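**De :** Levente Bognár
**À :** liste collecte-textile
**Objet :** Re: [collecte-textile] Pliage, on garde les prises à deux mains ?

Salut à tous,

je réponds en vrac à Győző, désolé pour le délai, j'étais à Tisetbridge sans réseau correct.

> Győző Kerekes a écrit :
>
> J'ai relu le lot d'avril pour Conder. Sur 800 épisodes, je trouve que les vêtements sombres sont sous-représentés, et surtout que la moitié des gens démarrent avec l'habit déjà à plat. Le modèle va apprendre à plier des choses presque pliées ! Est-ce qu'on peut imposer un départ en boule ? Et est-ce qu'on garde la prise à deux pinces dès le début, ou une seule pour soulever d'abord ?

Pour le départ en boule : oui, mille fois oui. On l'avait écrit dans la consigne de Somogyi et puis ça s'est perdu quand on a recopié la fiche (c'est moi qui l'ai recopiée, bon). Je propose qu'on lâche le vêtement de la hauteur de l'épaule et qu'on n'y touche plus avant le top. Et si une manche se retourne toute seule, tant mieux, on garde. 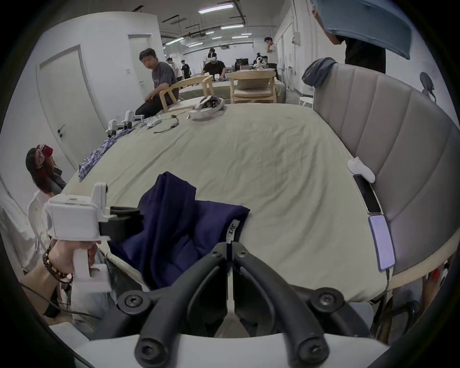

La question des deux pinces est plus embêtante. Moi je laisserais une main attraper un premier pli pendant que l'autre s'approche, sans exiger que les deux se ferment en même temps. Avec un vêtement bleu marine comme celui-là, tout chiffonné sur un drap beige, on distingue bien le tissu du lit mais les plis entre eux, beaucoup moins — et la petite étiquette blanche près du bord devient vite le repère le plus net. Ça m'inquiète un peu, parce que j'ai peur que le modèle de Hindeda se mette à chercher les étiquettes. On pourrait faire 20 épisodes avec l'étiquette cachée dessous, puis regarder si les prises changent d'endroit.

Autre chose, les durées. Je vois passer des épisodes de 2 minutes où la personne lisse le tissu à l'infini. C'est très joli mais ça noie la partie utile ! Coupez dès que le dernier pli tient. Par contre, ne jetez pas les ratés : une prise qui glisse et qu'on reprend, c'est exactement ce qui nous manque. Il faut juste mettre « reprise » dans la colonne commentaire, sans accent ni majuscule, sinon mon script l'ignore.

Győző, tu peux m'envoyer les numéros des 10 pires épisodes du lot ? Je préfère les revoir avant de toucher à la fiche.

Levente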